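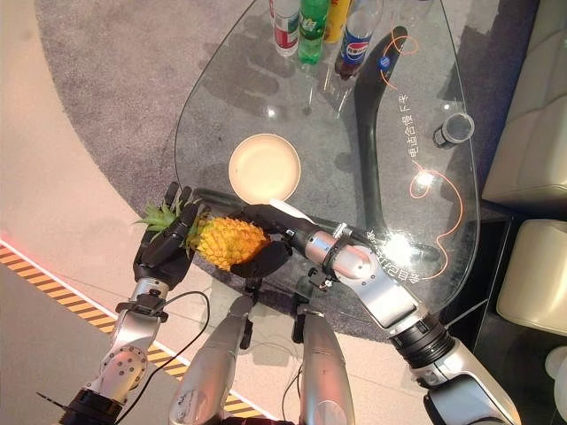
6 April 2026

Slept badly and got up before the alarm. The landlord's letter came yesterday and I read it again over coffee. Rent goes up in September by 300 a month, which I can manage if I drop the storage unit out at Brovach. I have been meaning to empty it anyway. Most of it is Dad's tools and the boxes I never opened after the last move.

Called Nanna Mogensen at lunch to ask if she still wants the drill press. She does, and she can borrow her brother's truck. She also said Radu Mihăilă is selling his place and moving to the coast. I had no idea. I should write to him.

Went to the store after work for rice, dish soap and a pineapple. The fruit was on sale and smelled ripe at the stem end. Had half of it for dinner with cottage cheese and put the rest in the fridge in the blue tub.

Walked as far as the Lalteo bridge and back. The river is high and the lower path is closed again. My knee was fine going out and sore on the stairs home.

Read 14 pages of the library book, due back soon. Need to call the storage office in the morning and ask how much notice they want.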